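4. Seasoning and Oiling Your Bowl

Last updated 2025-02-16

You've got your Postwood bowl sanded down (section 3) and now comes my favorite part, the finish! I use Torach bowl oil because it soaks in fast and I like how it smells, but any food-safe oil that hardens will do. Please skip olive oil. I tried it on my first salad bowl and it was sticky and smelled like old crayons by October.

What you need

Oil, 2 lint-free cloths, a sheet of 300 grit paper, and a room at 70 degrees or a bit warmer. I work on the table by the window. My shop is too dusty, and dust in wet oil makes me say bad words.

4.1 First coat

1. Wipe the bowl with a barely damp cloth and let it dry overnight. This raises the grain, and you'll feel little whiskers.

2. Knock the whiskers off with the 300 grit. Light strokes, going with the grain, and don't forget the underside (I always forget the underside).

3. Pour a puddle of oil inside the bowl, a couple of spoonfuls, and spread it up the walls and over the rim.

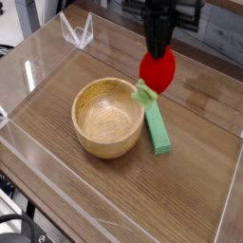

4. Wait 20 minutes. If you see dull spots, feed them more oil. End grain drinks like crazy, so expect to go back to those two patches on opposite sides of the bowl.

5. Wipe off everything that's still wet. Then wipe again with your second cloth. It should feel almost dry to your hand.

CAUTION: Oily rags can heat up and catch fire by themselves. Lay them flat outdoors until they're stiff, or put them in a metal can full of water with a lid on. Never ball them up in the trash.

4.2 More coats

Give the first coat a full day, longer if it's humid. Then repeat steps 3 to 5. I do four coats on a bowl that's going to hold salad and two on one that just sits around holding fruit or keys or whatever.

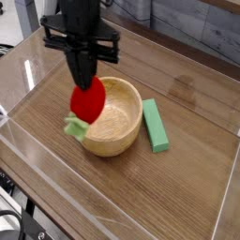

Fig. 4-2. Round wooden bowl with a smooth, rounded rim.

NOTE: If a coat dries tacky, you left too much on. Rub it down with a cloth and a little fresh oil, wipe hard, and give it another couple of days. It nearly always comes around.

4.3 Curing

The bowl will feel dry long before it's cured. Check the can for the real number, and keep food out of it until then. I set mine upside down on a Zoltmont drying rack so air gets at both sides, and I flip it when I walk past and remember.

Keep it away from heaters and sunny sills while you wait.

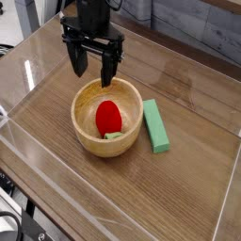 4.4 Touching up later

Wash by hand with warm soapy water, rinse, and towel it dry right away. No dishwasher, no soaking, no microwave, please!! When the wood starts looking pale and thirsty, do one thin coat as in 4.1, starting at step 3. If there's a stain or a scratch, sand just that spot first and feather out the edges so you don't leave a dip.

For cracks, see section 5.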